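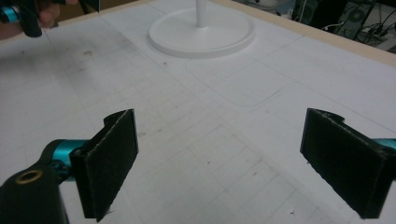
One of the hosts was already talking when I got my coat off — the sheet goes down first, she said, and if the grid isn't square to the table you start over.

Visits > Workshops > Parnthorpe open day

Parnthorpe, March 13, 2021. Parked on the wrong side, walked 9 minutes. Coffee OK. Table room at the back, what I came for. White stand, round base, tall pole, pale surface with thin gray lines all over. Simple stuff. I like simple.
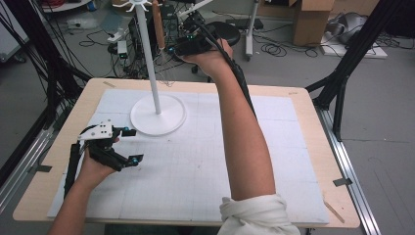
A man from Pustton wanted to know why not just draw a circle for the base and be done. Fair question, got a long answer. Grid lets you move the stand and write down where. They've kept a notebook of positons since January, 70 pages.

Star-shaped top on the stand, arms sticking out, like a mug tree. Want one for the kitchen. Light wood table, tape here and there. Didn't catch what the paper costs.

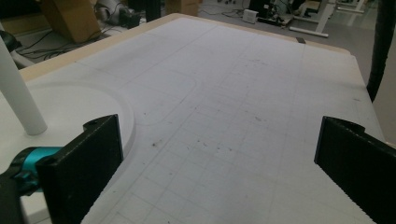 Grurnov, over lunch, complained that white on white is murder on the eyes after 35 minutes, and wants a gray sheet next time. I'd keep the white. Wood rim looks good agaisnt it.

Missed the Nicholas room, line too long. Bus folks left early. Soup was good — get there before noon.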